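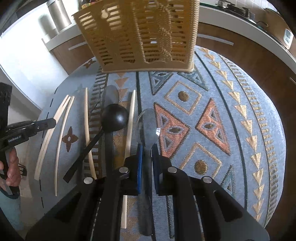
Figure 1. Spoon held upright between the two finger pads.

3.2 Dating activity over the holiday period

Respondents were recruited through Plavia, a dating app used mainly by people in their late twenties and thirties. Of the 200 people who agreed to take part, 100 described themselves as single and looking, and 100 as seeing someone without being committed. Everyone filled in a short form in October and a longer one after New Year. The wording of both follows Gentile and Lüthi, apart from two items on family visits, which we added after the pilot.

Single respondents went on fewer first dates in the last two weeks of December than in any other two weeks we asked about. Travel was the reason given most often, followed by cost. Several wrote that they did not want to meet someone new and then have to explain what they were doing on the 24th. Messaging did not drop in the same way. Many kept up two or three conversations from a parent's house, often late at night, and let most of them go in January.

The second group gave more mixed answers. Thirty-two had argued with the person they were seeing about whether to spend part of the holiday together. Gifts were a smaller problem than we had expected - most had agreed on a price limit or skipped them.

We also asked about office parties, given the claim in Stefanou's earlier work that they lead to a good deal of casual sex. Our respondents reported little of it. One woman wrote that she had kissed a man from accounts and regretted it mainly because he then sat next to her at lunch. Others had left early or had no party to go to.

These answers depend on memory, and some forms came back late. The last was received on 26/02/2020 and was kept in the sample. Pangaribuan has suggested a weekly diary for work of this kind, and we return to that in Section 5.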